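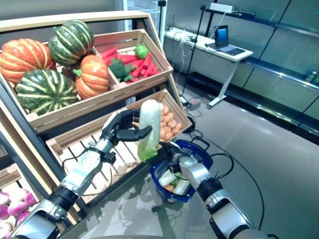 Brencombe Opens Produce Corner at Esley Store

ESLEY, Thu 28 April - Brencombe has added a fresh produce corner to its Esley store, with loose vegetables sold by weight from open wooden crates.

The corner uses a tiered stand made of light boards on a dark metal frame. Squashes and carrots go on the upper level and potatoes on the one beneath. Napa cabbage, broccoli and turnips are also part of the opening range. Customers pick what they want, put it in a blue shopping basket and pay at the main checkout.

The stand was built by Lerkemance, which also made the crates. Each crate lifts out so it can be refilled in the back room and returned to its place.

Most of the vegetables come from Mac an tSaoi, a grower that has supplied Brencombe since November. Deliveries arrive 5 mornings a week. Brencombe expects to sell some 200 pounds of produce a day from the corner once it is fully stocked.

Nothing in the corner is prepacked. Paper bags are free, and shoppers may bring their own. Pumpkins and other squashes are priced each, and everything else is priced by the pound.

Vegetables left at the end of the day will be marked down by 30 percent the next morning and moved to a separate shelf near the door.

The corner keeps the same hours as the rest of the store. Wholesale orders are not taken at Esley and should be placed through the Brencombe main office.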